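Petik Handheld Gripper
Two-finger data collection tool for cloth and household tasks

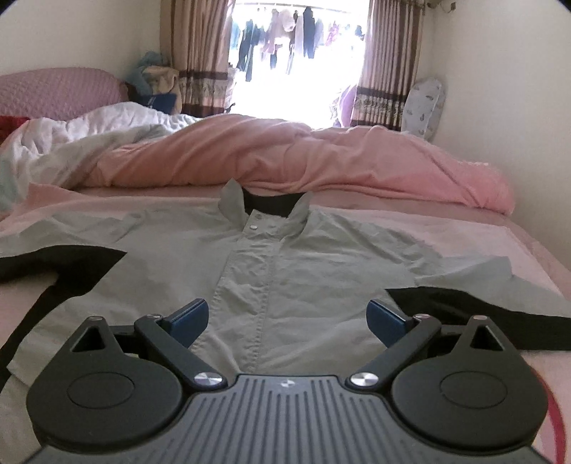 The Petik over a button-front shirt laid out on a bed, finger pads on either side of the placket.

Overview

The Petik is a two-finger gripper carried by a person and used to record manipulation tasks in ordinary homes. The operator does the task with the fingers, and the recording is used to train a robot arm fitted with the same finger set. It is sold as a single unit, as a pair for two-handed work such as folding, or on rental by the month.

Fingers and pads

Each finger is a black angled link on its own pivot screw. The standard pads are blue and rectangular. They are a wear part and can be changed by the user with the driver supplied. Thin shirt fabric, bed sheets and towels are all within the normal working range. For very heavy cloth, such as wet denim or thick rugs, ask us about the Lobo pad set, which has a deeper tread.

The housing is dark charcoal with ribs along the top. Unit weight is 592 grams without the cable.

Working with shirts

Shirts are the most common garment our customers record. Lay the shirt face-up with the collar pointing away from you and come in low over the placket. Pinch the cloth itself and keep the pads clear of snaps and buttons, which mark the pad surface over time. Smooth large creases by hand before you press record. Small wrinkles can stay.

A bed is fine as a work surface. A soft mattress gives under the fingers, so press less than you would on a table. If there is a bright window behind the work, run the exposure check in the Jitov software first and repeat it when the light changes.

In the box

Gripper, assembled
Spare pads, one pair
Driver and 9 spare screws
USB cable
Printed setup card
Jitov license, one seat

The carrying case is sold separately. Paired units ship in one carton with two setup cards.

Rental and training

Rental starts at one month. Groups of five or more operators can book a half-day training session, held on site or by video. Ashwin Raju runs the sessions and will send a task list beforehand. Please have at least three garments ready for each operator.

Service

Clean the pads with a damp cloth. Do not use solvent. Check the pivot screws every 23 hours of use and tighten them if a finger feels slack. Do not open the main housing. Units returned for repair go to our Praltent workshop, and a loan unit can be arranged if you are in the middle of a project.

For prices, stock and loan units, write to Yamuna Kotian through the contact form. Include the number of operators and the tasks you plan to record.

Page updated 23 November 2022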